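4 Demonstrating the simulated arm to visitors

Applies to: open day station, Ralturbridge site
Last updated: August

4.1 Before the doors open

The station runs the Welow table-top program in simulation on the demonstration computer. No physical arm is energised during a visit. The operator and one host must be at the station at all times. For the Wednesday session the operator is Efraín Urrego and the host is Edith Taipe.

1. Start the demonstration computer and log in with the visitor account.
2. Open Javeck and load the bedroom scene. Loading takes up to 3 minutes on the first start of the day.
3. Set the physics rate to the default and confirm that the status line reads READY.
4. Open the view menu and select Table, Oblique. Do not use the wrist view on the wall display. Visitors standing close to the screen find the motion unpleasant.
5. Jog the arm until the gripper points straight down over the far side of the tabletop. Check that the fingers are clear of the surface.

NOTE: The shadow of the gripper must fall on the wood. If it is missing, shadow rendering has been switched off and visitors will have trouble judging height. 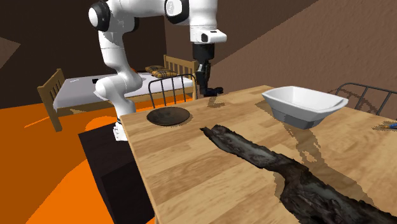 6. Check that the white bowl and the round brown disc are both on the table. If either is absent, select Reset Objects and repeat step 5.
7. Lock the scene. The padlock symbol in the toolbar turns solid.

CAUTION: Do not save over the locked scene. The master copy is held by Toshiko Koyama and takes most of a day to rebuild.

4.2 Running the demonstration

1. Invite no more than 2 visitors to the console. Others watch the wall display.
2. State that the picture is computer generated and that the controller software is the same build used on the lab arm.
3. Run the bowl program at half speed. Pause once with the gripper above the bowl so that visitors can ask questions.
4. Offer the hand controller. The visitor may move the arm in the horizontal plane only.
5. If the arm contacts the tabletop, the simulation halts and displays fault 174. Press Clear, then Home.

NOTE: The dark inlay along the middle of the table is a surface texture. It has no collision shape of its own and does not affect the gripper.

4.3 Closing down

1. Return the arm to Home and exit Javeck without saving.
2. Copy the session log to the Awan drive.
3. Report any repeated fault to Nidia Arango before the next session.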